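The Bottom Drawer
A short story

By three in the afternoon I had pulled the bottom drawer open so many times that my hands were doing it in my sleep – or would have been, if I'd been sleeping. I had slept maybe four hours. I didn't care. It was March, it was raining on Whiteley, and I was steering a robot!

Let me say that again, because I said it to my mother on the phone that morning and she only asked whether I'd eaten. I was steering a robot. I had a handle in each fist and a headset pushed down over my hair, and when I moved my right hand forward an inch, a big white arm on the other side of the room moved forward an inch too. If I twisted, it twisted. If I sneezed (I did, twice, on my first day) it gave a horrible little lurch, and the whole office looked up.

The job had come through a flyer in the Grendley Street laundromat. PATIENT PEOPLE WANTED, it said, and under that, in smaller letters, GAMES EXPERIENCE A PLUS. I had spent eleven months sorting returns at a shoe warehouse, so I was patient, and I had a little brother, so I had games experience. They hired me that same week. The company was called Karkora and the robot was called Jeltano, which was also the name of the software, and of the Wi-Fi, so you had to listen hard to work out what had crashed.

My task was drawers. Other people had cups, or towels, or the terrible zipper. I had a gray cabinet with two drawers in it, and Jeltano needed 150 good openings and closings before it could try alone. A good one meant no banging, no dropping, no long pause where you could tell the person had lost track of their own elbow. You pressed a pedal to start, you did the drawer, you pressed the pedal again. Then the supervisor, a tall woman with a pencil through her bun, marked it keep or toss.

She tossed my first 18 in a row.

"You're opening it like you're angry at it," she said.

"I'm not angry at it."

"Then you're scared of it. It looks the same from here."

I went home and practiced on my own kitchen drawers. I practiced on the one with the forks and the one with the batteries and dead pens. What did my hand do, when I wasn't watching it? I found out that I never grab a handle and haul. I hook it, and wait for the tiny give, and then I let the weight of my arm go backward, and the drawer comes along as if it had been meaning to. I must have opened that fork drawer for an hour. My roommate came out in her bathrobe and asked if I'd lost something, and I said no, I'd found it, and she went back to bed.

The next day I got my first keep.

I wish I could tell you how that felt. You know when you're teaching a kid to ride a bike, and you're running along bent over with your hand on the seat, and for three yards your hand isn't holding anything? It felt like that, and all I'd done was open a drawer.

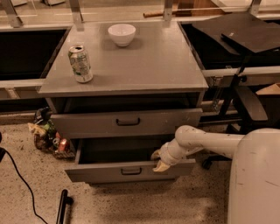
After that I started to get good. I stopped thinking about the handles in my fists and started thinking about the fingers, which were short and pale and had no feeling in them at all. I had to feel for them. I learned how the drawer sounded when it was going straight and how it sounded when one side was getting ahead of the other. I learned to come in low. I learned that if you breathe out while you pull, the arm goes smooth as butter, and I told this to the guy on towels, and he tried it, and he bought me a donut.

The supervisor had her own ways of making things harder. She would walk over and shift something on top of the cabinet, a can or a bowl, and walk off without a word.

"Why do you do that?" I asked her.

"Because people leave things on top of things," she said. "I don't want it thinking the world gets cleared off before it comes in."

I loved that. I wrote it on the back of my hand.

And there was the mess on the floor, too, the wrapper and the cans, which I'd tried to tidy on my second morning. She'd made me put it all back. I never did get it quite the way it had been, and it bothered me for days, as if I'd moved somebody's furniture while they were out.

By the time I had 140 keeps, I'd started talking to Jeltano. Everybody did it, so I wasn't embarrassed. Easy now, I'd say. Little more. There you go. It couldn't hear a thing. The microphone had been broken since before I came, and anyway the software had no use for words. But my voice did something to my shoulders, and my shoulders did something to my hands, and my hands were what it was learning from. So in a roundabout way I figure it got the message.

That left 10, and I did them the way you eat the end of an ice cream, as slowly as I could get away with. On the last one, I noticed something silly. I'd got the drawer open, a nice clean pull, and before I let go I gave the front of it a small pat. One finger, just a touch. I'd been doing it for days, probably. I did it at home! It was what my grandmother used to do with her dresser, the one that stuck in wet weather. She'd get it open and give it a pat, for being good.

"Is that a problem?" I asked. "The pat?"

The supervisor ran the clip back and watched it again with her chin in her hand.

"How many of them have it?"

"I don't know. Most?"

She clicked through one, and another, and another. Then she took the pencil out of her bun and put it back in.

"Well," she said, "it's not hurting the drawer."

Keep.

They trained it overnight. I don't understand that part, and I've had it explained to me by three people with a whiteboard. The clips go in at one end, and a computer in the back room gets hot, and in the morning there's a file. I was told I didn't have to come in. I was there at 5 in the morning with wet shoes and a bag of rolls, and the supervisor was already there, and so was the guy on towels, who had no reason to be.

I wasn't wearing the headset. That was the strange thing. I stood by the wall with my hands hanging down, and I couldn't think what to do with them, so I held the rolls.

She pressed the key.

For a while nothing happened, and my heart about stopped. Then the arm lifted. It came around in that low, wide curve, my curve, the one that had taken me a week to find. It slowed down before the cabinet. It waited. I swear it waited for the give.

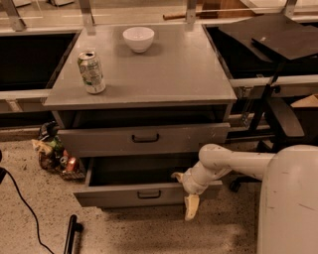
The arm reaches over the gray cabinet's open bottom drawer, the can and the bowl still up on top.

"Breathe out," I whispered, and the guy on towels breathed out, loudly, right by my ear.

The drawer came open. It didn't bang. It went a little crooked in the middle, the left side running ahead, and I saw the arm ease over and bring the right side up level, and I knew just where that came from – it came from a rainy afternoon when I'd been tired and had messed one up and fixed it, and she'd marked it keep, and I'd argued with her. I'd wanted it thrown out. I'd wanted them all to be perfect.

"That's why," said the supervisor. She wasn't even looking at me.

I was crying a bit by then. I'd like to say I was thinking about the future, or about all the people who'd have a hand in the house when their own hands got too sore for drawers, and I have thought about them since, plenty. But what I was thinking about was my grandmother's bedroom, and rain on the window, and the smell of the paper she lined things with. She never saw a robot in her life. She didn't even like the microwave.

The arm had stopped with the drawer wide open. The trial was over, as far as the trial went. The supervisor reached for the key.

"Wait," I said. "Wait, wait, wait."

One pale finger came up off the edge, hung there for a second, and came down again on the front of the drawer, so lightly that it didn't make a sound.

The guy on towels laughed out loud. The supervisor wrote something on her clipboard, and crossed it out, and wrote it again. Then she asked if anybody was going to open those rolls, and we ate them standing up, and by six I had the headset back on and was learning to do the top one.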